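# The Arms Were the Cheap Part

*What it costs to teach a robot to put the lid back on a pill bottle, by the person who filled in the spreadsheet*

The first budget I wrote for our automation bench had 3 lines. One said "arms," one said "table," and one said "misc." I was proud of it. It fit on an index card, and I carried the index card into a meeting with Eyerusalem Hailu, who runs operations at Oklow and who has been buying equipment since before I could legally sign for a package.

She turned the card over to see if there was more on the back.

"Where do the cables live?" she asked.

I said the cables came with the arms. She wrote "cables" on the card in pen, and under it "spare cables," and handed it back. The meeting was over. I have thought about it often, usually while on my knees under a bench.

Oklow packs prescriptions for clinics that would prefer to be doing something else. Bottles come in, bottles go out, and in between a person uncaps, checks, caps and sorts until their thumbs file a complaint. We wanted to know if a pair of arms could take over the dull end of it. Everyone I called agreed that they could, and everyone I called was selling arms.

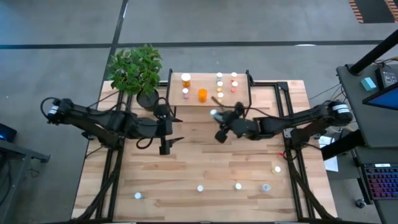

Small parts are where my budget first sprang a leak. I had priced bottles as "free, we have bottles." We do have bottles, and every one of them is promised to a pharmacist. Practice stock has to be bought separately, in several sizes and colors, because an arm that has only ever met one orange bottle will treat a pink one as a personal insult. Then come the caps, which roll. I ordered 480 of them and thought myself extravagant. My reorder went in before the first invoice had been paid.

The quotes for the arms themselves were a pleasure by comparison. Misia sent a glossy brochure and a number with a lot of confidence in it. Ido sent a lower number and, 11 pages in, a list of everything the number left out: mounts, grippers, power supplies, software seats, and a person to come and turn it on. Xaba sent a questionnaire. I filled in the questionnaire and got back a second questionnaire.

Hailu's advice was to ignore the totals and ask each vendor one thing, which was what their last customer had needed to buy in the first month after delivery. Misia said nothing came to mind. Ido said fingers. Gripper fingers wear, chip, and turn out to be the wrong shape for whatever you care about most, and the salesman admitted that most people go through a few sets before they settle. Xaba said they'd circle back. We went with Ido, on the theory that a man who tells you about the fingers will probably answer the phone.

Floor space was the next surprise. I had measured the table, and a table is a modest thing. Add the reach of the arms, a desk for whoever is watching them, a screen, somewhere for the computer to sit and enough room to walk past without being introduced to an elbow, and you've eaten a parking space. We pay rent by the square foot. The bench now has its own line in the lease spreadsheet, just below the restrooms. 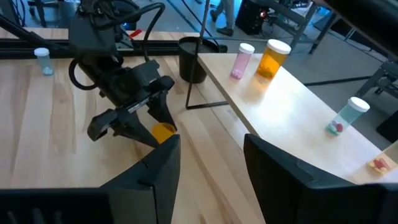 *Two grippers over the tabletop, with capped bottles waiting on the shelf.*

My favorite entry in the whole file is for $1,392, labeled "stands, trays, cups, tape." Nothing in it has a motor. It covers the things that hold other things where the arms can find them, and no vendor mentioned any of it. If I were starting over, I'd price this line first and let the robots fight over what was left.

The other line I'd move up is time. I had put down zero hours for setup, on the grounds that the brochure showed a smiling woman with a tablet. We set up through most of October. Somebody has to lay out the bottles, run the task, watch a cap go under the desk, fetch the cap, and lay out the bottles again. That somebody draws a salary. It belongs in the equipment budget, and if your finance department tells you it belongs in theirs, get it in writing.

For anyone shopping now, Hailu has agreed to let me print her rule, which is to take the price of the arms, write it down, and then plan to spend it again on everything they touch. She says I may also print that she still has the index card. It's pinned above her desk, pen side out, and new hires are shown it during orientation.

We're drafting next year's budget this week. It runs to four pages so far. "Misc." is still in there, and I'm told it will be discussed.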